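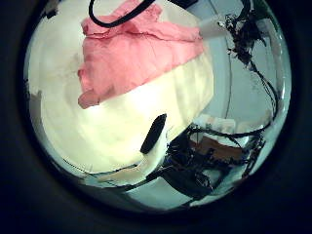
Penevley is hiring one equipment planner, fixed term, 12 months, to run the buying for our second garment folding cell. We have one cell going now and money set aside for the next, but no one whose actual job it is to sit down with the quotes, work out what we need, what we can live without, and in what order to pay for it. Expect to get into the small stuff. Cable management never made it into the first budget and you can see black cable lying right up against the cloth — that line goes in this time, near the top. So do spare fingertips, so does soft work surface covering, so does somewhere decent to keep the controller.

Start date is as soon as we can manage. Posted January 14, 2018.

What you would be doing

Writing the equipment plan for cell two. Arm, gripper, wrist camera, table, lighting, guarding, compute, spares. One document, kept up to date, that the engineers and the accounts people can both read.

Getting quotes. We have two open already, one from Raudsepp for the arm and controller and one from Lismont for grippers. Neither is final. Lismont's does not include shipping or replacement pads and the Raudsepp one is priced with a service plan we may not want. You would take both over in your first week.

Lease or buy. We bought last time. Bastier have offered us a lease on the arm and we need somebody to go through it line by line and tell us if it's any good, including what happens at the end of the term. No strong feelings here either way.

Spares and consumables. We run through more of these than we planned for. Work out a sensible stock level, set reorder points, find a second supplier where there isnt one.

Floor plan. Power drops, network, where the arm can reach, where a person can stand. Measure first, order second. Last time the table arrived before anybody had checked the doorway.

Keeping a running total. Every item over $400 needs a second signature, so the paperwork has to be ready before the order is, not after.

What you need

Some time spent buying technical equipment for a lab, shop floor, warehouse, school, hospital, whatever. 5 years would be great, less is fine if you can show us a plan you wrote and what it came out at in the end.

Comfortable in spreadsheets. Really comfortable.

Able to ring up a vendor and ask the dull questions — lead time, warranty start date, who pays return freight, is the cable in the box.

You don't need to program the arm. You do need to be happy spending a morning next to the people who do, asking what broke and what they are waiting on.

Nice to have: any background in laundry, textiles or garment handling. Import paperwork. Lease accounting.
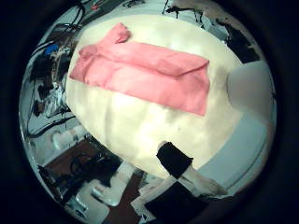 Oluwaseun Nwachukwu wants applicants to hear the following before they send anything in: the arm is the easy part of the budget. "Everyone prices the arm. Then we spend months finding money for mounts, brackets, a second camera, a better lens, extra power supplies, all the bits that come in small boxes. If you come to the interview and only talk about the arm I will be worried. Come with a list of small boxes. And put a contingency on it, a real one, and be ready to defend it when I try to take it away."

So, noted. Bring a list.

How the money works

The capital budget is already approved and gets released in two parts. First part on hire, for long lead items only. Second part once the equipment plan is signed off. Anything not on the plan at sign off waits until the November review, no exceptions so far. That makes the first couple of months the busy ones. After that it is deliveries, checking boxes against orders, chasing what's late, and setting up the maintenance calendar.

Running costs come out of a different pot and you would look after that too. Smaller numbers, more of them.

Hours, pay etc

40 hours a week, on site for the most part. Some flexibility on start and finish times but be here for deliveries. One day from home is fine once the big orders are in. Pay depends on experience, tell us what you are on now or what you're looking for and we'll say straight away if it's out of range. Health cover, paid vacation, parking.

Contract could be extended if cell three goes ahead. Can't promise that, it isn't funded.

Travel: possibly one or two vendor visits to see equipment running before we commit. We pay.

How to apply

Resume, plus one page on a piece of equipment you bought or planned for. What you budgeted, what it cost, what you missed. Rough notes are fine, we care more about teh numbers than the layout. Take out anything confidential.

No cover letter. No agencies please.

Put EQUIPMENT PLANNER in the subject line or it will end up in the general inbox with the invoices. Interviews in person, one round, two at most. You will meet the engineers and see cell one, and we'll give you an old quote with a few things missing and ask you to mark it up. Takes under an hour.

Questions before applying, go through the contact form on the Penevley site and pick "Jobs" from the menu. We close this when we find the right person so don't sit on it.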